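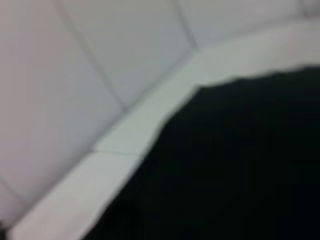
Lobby width had little effect on how residents rated the Harasym apartments. Surface finish mattered more. Large white tiles with thin, slightly darker grout lines (Figure 1) were entered in the model as a single pale plane, and the joints were left out.

4.2 Private rooms

Light levels were read at nine points per room, 600 mm above the floor.
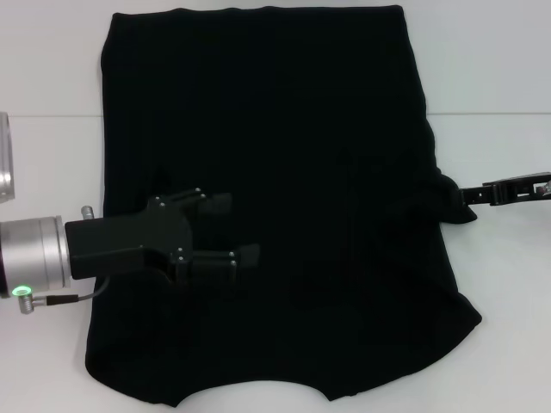 Noémie Tremblay

Readings taken on a Friday were dropped from the Menura units, where the blinds were being replaced.

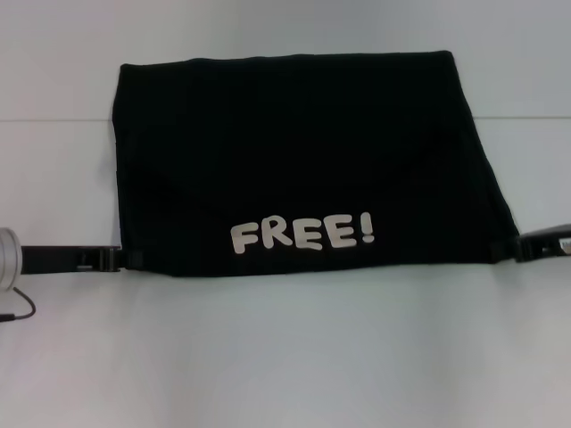 Wall color was coded by the dominant surface. Hung items were coded apart from it – a black cloth against a pale wall, even one with the word "FREE!" on it (Figure 3), was entered as textile and excluded from the art count.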